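## 4. Growth, credit and the district numbers

Output in Hedora kept rising through the sample period, but the aggregate hides most of what matters. Two districts account for nearly all of it. The port district grew on transit fees and warehousing; Pramau grew on construction, mostly public. Everywhere else -- flat, or close to it. Earlier work treats the national series as one story. We don't think the data let you do that.

Our panel covers 293 firms, all with at least 5 years of filed accounts. Smaller firms drop out early, mostly for missing filings, so the usual survivor problem applies. We tried reweighting by sector. Coefficients move a little, signs do not.
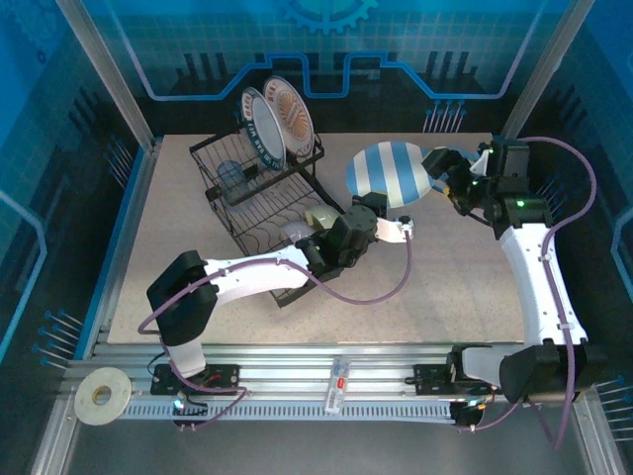
Credit is the weak point. Lending to firms outside the two leading districts grew slower than prices in every year but the last, and the last year is partly a reclassification of overdrafts as term loans. Strip that out and the recovery shrinks to almost nothing. Collateral rules explain some of it. Land titles outside Pramau are slow to register, banks there lend against vehicles and stock, and terms are short. Most loans are rolled over, which keeps them off the arrears tables but does not make them long term money.

A note on method. District output is built up from payroll and sales tax returns, deflated with the national index, becuase no district price series exists. If prices rose faster in Pramau (likely, given rents), its real growth is overstated. Bounds in the appendix.

**Figure 3.**

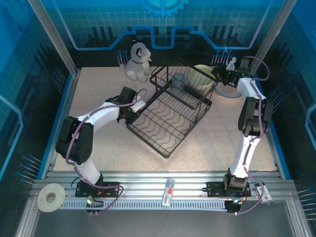 Pramau, 6/8/19

Field interviews closed today, so the survey results can go in with the registry data. Completed interviews: 87, across wholesale, transport and light manufacturing. Response was worst in transport. Owners on the road, offices shut by noon.

Main points. Firms in the port district expect higher sales and plan to hire. Firms inland expect higher sales too, but most do not plan to borrow and few plan to hire -- they say they will run existing staff longer. Asked what holds back investment, inland owners put fuel first and credit second. Port owners put customs delays first, with credit well down the list. This fits the lending data better than we expected.

The Šimkus index, our preferred measure of credit tightness, gives the same ranking of districts as the survey. The Prorirton measure does not. It puts two inland districts ahead of the port, probably the effect of a single large agricultural loan that was booked at a branch and spent elsewhere. Dropping that loan restores the order. We report both.

One caution on timing. The fee increase at the port came in November, some 17 weeks before the first interviews, and owners may have answered with that in mind. We cannot seperate the fee effect from the general outlook with one survey round. A second round would help; the sample frame is kept so that the same firms can be reached.

Section 5 takes up the transit fees directly, starting with the tariff schedule and the exemptions for bonded goods.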